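Frequently Asked Questions: Junior Rowing Courses at Prondstead

Last revised August 18, 2018

The Prondstead Rowing Center offers beginner and improver courses for school groups and for families who enroll on their own. The answers on this page apply to all junior courses unless the course letter says otherwise.

Who may enroll?

Courses are open to students in grades 6 through 12. No previous experience is required for the beginner course. The improver course is open to students who have completed the beginner course here or an equivalent course at another club. Students in grade 5 may attend open days with a parent but may not row in a crew boat.

Does my child need to be able to swim?

Yes. Every participant must be able to swim 50 yards in light clothing and tread water for two minutes. Schools normally confirm this in writing. Families who enroll on their own should request a swim check when they submit the enrollment form. Life jackets are supplied and must be worn on the water by all junior participants, whatever their swimming ability.

Where do sessions take place?

Beginner sessions are held on Runis Lake, on the sheltered stretch between the dock and the first marker buoy. Improver crews also use the Drorari Channel when the water level permits. Coaches make that decision on the day, and it is final.

How long is a course?

A beginner course consists of 5 sessions of two hours each. The first is held mainly indoors on the rowing machines. Students who miss it must make it up before going out in a boat.

How many places are available?

Each course has 32 places. Schools may reserve a full course or share one with another school. Any places not confirmed by the closing date on the enrollment form are offered to the waiting list.

What does it cost?

The fee for the beginner course is $300 per student, including boats, oars, life jackets and coaching. Transportation is not included. Schools in the county may apply for a reduced fee — the form is available from the front office and must be signed by the principal.

What is the Sasaki Fund?

The Sasaki Fund helps students whose families would find the course fee difficult to pay. Applications are confidential. A student may receive support for one beginner course and one improver course. Applications for spring courses close in December.

What should students wear?

Close-fitting athletic clothing is best. Loose shorts and long jackets can catch in the sliding seat. Students should bring a light waterproof top, two pairs of socks, a hat and a full change of clothes in a named bag. Jeans are not permitted in the boats. Shoes are left on the dock, as the boats are fitted with their own.

What else should students bring?

A full water bottle, a snack and sunscreen. Students with allergies or colds should bring their own tissues. Inhalers and other medication must be handed to the coach in a waterproof bag, labeled with the student's name and the dose. Phones are best left at home or in the lockers.

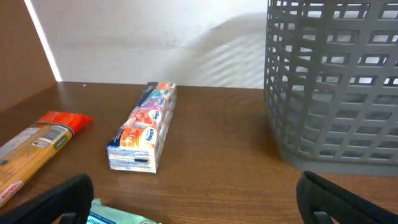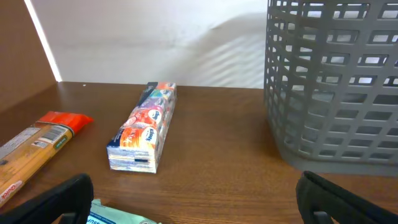

What happens in bad weather?

Rowing does not take place in lightning, fog or strong wind. Where possible, the session moves indoors and covers technique, boat care and water safety. If a session is canceled outright, the school contact is notified by e-mail and a replacement date is offered. Refunds are made only when no replacement date can be found.

May parents watch?

Parents are welcome on the grass bank. The dock must be kept clear while crews are launching and landing. Dogs must be on a leash.

Can my child continue after the course?

Students who complete the improver course may apply to join the junior squad, which trains throughout the school year. Squad members pay an annual fee of $300 and are expected to attend at least two sessions a week — absences for exams are accepted with notice. Enrollment forms for the squad are available at the front office and should be returned with a copy of the student's course record.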